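March, late afternoon

Indigo vat, third try. Writing this up before I forget, hands still blue.

Vat 2 is dead. Smelled off at lunch, liquid gone from yellow-green to a flat dull blue all the way down, no coppery skin on top. Diane Després thinks too much air got in when we moved it off the floor. I think it got cold overnight. Probably both. Tried to bring it back with more fructose and a warm water bath, waited 2 hours, nothing. Dumped into the settling bucket, do NOT pour down the sink, pigment can be strained and reused.

Vat 3 set up after that. 1-2-3 again: 100 g indigo (the Mekidia, finer grind than the Sallberg, wets out much quicker), 200 g lime, 300 g fructose. Pigment shaken with marbles and warm water in a jar until no lumps. Fructose in first this time, then lime a spoon at a time. Stirred slow, one direction, drag the bloom to the middle. Liquid turned amber under the surface faster than vat 2 ever did. Good flower by the time I'd finished coffee.

Test strips, all scoured the same way (soda ash, long simmer, rinse twice):
Cotton muslin, one dip: pale, a bit streaky at the fold
Cotton muslin, 3 dips: nice, even, mid blue
Linen, 3 dips: darker than expected, edges almost navy
Silk scrap: shouldn't have, lime is rough on it. Color lovely, hand is like paper. Vinegar rinse helped some
Võ hemp: uneven. Think it wasn't scoured enuogh, water still beaded on it going in

Longer between dips is better. The strips I rushed have greenish patches that never went fully blue. Give them the full time in the air, open the folds, and stop poking them.

Squeeze the cloth out under the surface, not above. Drips make bubbles, bubbles kill the vat. Diane caught me doing it again.

Rub test on the dry muslin: some crocking on the 3-dip piece, hardly any on the one-dip. Need a proper hot wash before I believe either. Stindinow order wants napkins, so crocking matters a lot, can't have blue on people's mouths. 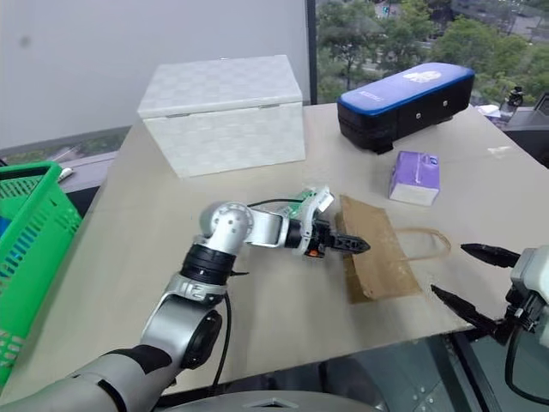 Checked pH again before covering. Strip says fine but the strips are old, order new ones. Left the vat wrapped in the wool blanket with the lid taped. Float a plate on top next time? Less surface for air.

Questions for Diane:
- scour hemp twice or just longer?
- is the sediment too deep, cloth was touching bottom on the linen dip. Maybe a net
- do we have enough lime for a second vat same size or do I go smaller

Tomorrow: feed the vat only if the top looks dull. Don't stir before checking. Let it settle a full hour, then linen first while it's strong, cotton after. Neutralize everyting in one go at the end, long cold soak, change the water when it colors.

Label the strips before they get mixed up. Pencil runs, use the laundry pen.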